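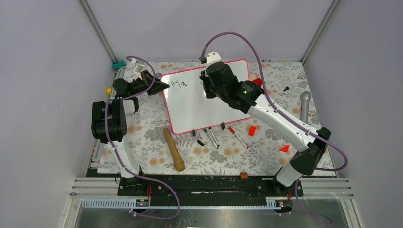 Whiteboard with red-pink border on the flowered tablecloth.

Meninthorpe Civics Reading Circle
Minutes, February 2, 2024

Opened ten minutes late, the discussion of whether to start on time having begun early.

Minutes of the January meeting were approved with one correction: "tyranny of the majorette" should read "majority." The original wording was preferred by several members but did not carry.

Topic: separation of powers. The group read the Femell handout on bicameral legislatures, or said it had. One member held that a second chamber exists to slow things down. Another asked whether we needed one, given our own record. The chair ruled this out of order, then allowed it.

Judicial review took up most of the hour. Opinion split on whether unelected judges should be able to strike down laws passed by elected ones - the vote was 11 to 3 that they should, with the minority asking that its dissent be recorded. It is recorded. It ran long and has been shortened.

Money: balance stands at $803. Agreed to spend up to $500 on the Ranjbar lecture series, provided the speaker covers federalism and stays off the subject of his boat.

Room: Stistero Hall has raised its rates again. A motion to write a stern letter passed. A motion to decide who writes it was tabled.

Next topic: the veto. Members are asked to read chapter six this time. The proposal to let the chair veto the topic was withdrawn after the chair showed interest.

Adjourned on a voice vote, the loudest of the evening.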